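Reviews > Data Collection > Hand-Held Grippers

Cirkwood hand gripper, after 822 demos

I've been folding cloths for a learning model since January, so when Nadine Rizk asked if I'd write up the Cirkwood I said sure, as long as I could complain about the trigger. Let me start there. The trigger is stiff! Not awful for the first hour, but by the end of a long session my index finger was done, and Walid (bigger hands than mine) said the same thing. You do get used to it, and the stiffness means you don't close on the cloth by accident – I'll give them that.

The fingers are the best part. They're curved, so fabric sits down into the V when you pinch a corner, and I dropped far fewer corners than I did with our old Gimell. Small cloths are great. Big towels, less so, as they sag in the middle and you end up regrasping, and every regrasp is one more thing for the policy to copy. I threw out 80 of my 822 demos, mostly towels.

What I like most is being able to take it anywhere. We recorded on a bed, on the long table, on a chair once. Teleop in the headset gives you motions the robot can definitely do, but it's slow, and Erzsébet, who is much better at it than I am, still gets fewer folds in an afternoon than I do with the Cirkwood. The flip side is that I can twist my wrist in ways an arm can't follow. Move slower than feels natural and keep your elbow down.

Small gripes: the finger screws want checking every few days, the manual is thin, and the carrying case is sold separately (why?). Ours cost $620, and a spare pair of fingers took forever to arrive.

Would I buy it again? For cloth, yes, easily. For anything heavy I'd wait and see what Zoubi does with theirs. Four stars, and I'd go to four and a half for a softer trigger spring. 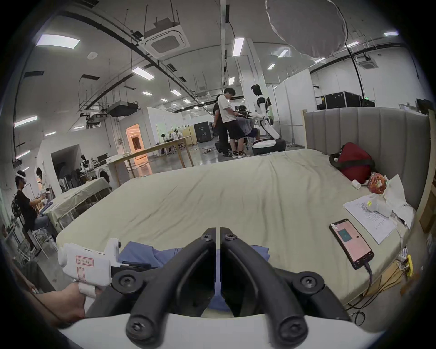 Review and photo by Joelle Twal | August 16, 2019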